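Rondico Round Waste Bin, cream
Item no. 1251

Home > Bins and liners > Small room bins

The Rondico is a simple round bin for the bedroom, the office or beside a work table. It has no lid and no pedal, so there is nothing on it which can break. We have sold this model since our shop in Zukbridge opened, and many customers come back for a second one.

The bin is light to carry and easy to clean. Please wash it with warm water and a little washing-up liquid. Do not use scouring powder, it makes the surface dull and afterwards the dust stays on it more easily.

Which bag fits?
Every bag of the Grusari small size can be used. Open the bag fully, push it down to the bottom with your hand and fold the upper part over the rim. If too much air stays under the bag, lift one side a little and press again. The bags are sold separately, see item no. 362.

Delivery
Orders placed before noon leave our store the same day. The bin is sent in a carton without plastic filling. You can also collect it at our counter in Zukbridge, please bring your order number. 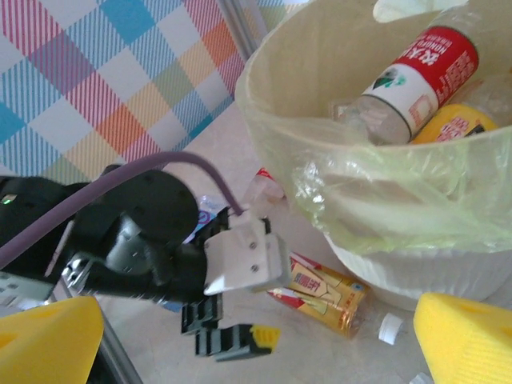 Rondico bin in cream with yellow-green bag, folded over the rim.

Goes well with
Grusari bags, small, item no. 362
Sisay dustpan and brush, item no. 1813
Sisay hand brush, item no. 222

Page updated 21 November 2019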